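4.3 Stem Handling Exercise (Two Arms)

Students complete this exercise after the single-arm exercise in Section 4.2 has been signed off by the club supervisor, Ms. Annapurna Nair. Work in teams at the Kiltwood bench.

1. Clear the tabletop of tools and set the tray at the right side.
2. Confirm that both camera cables are fully seated before power is applied.
3. Set the speed limit to 10 percent on both arms.
4. Present the stem to the open jaw by hand, bloom upward. Withdraw the hand, then close the jaw.
5. Repeat for the second arm.

CAUTION: Keep hands outside the marked area whenever either arm is enabled. Rose stems may carry thorns. Wear the gloves provided.
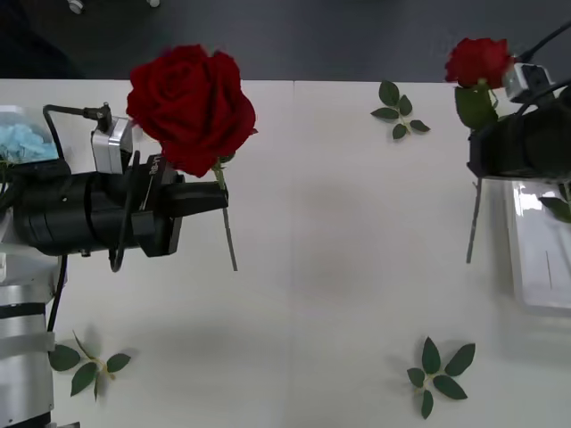

Figure 4-3. Both grippers holding roses by the stem, just below the bloom.

6. Hold the position for 8 seconds and record the result on the team sheet.
7. If a stem slips, press Stop, open the jaw, and return to step 4. Do not raise the grip force above 65.

NOTE: Error 404 on the Hegde controller means that a camera has not been found. Switch off the arm, reseat the cable, and restart.

Loose leaves may remain on the table during the exercise. Remove them before starting Section 4.4.

Revised Jan 31, 2018. S. Poduval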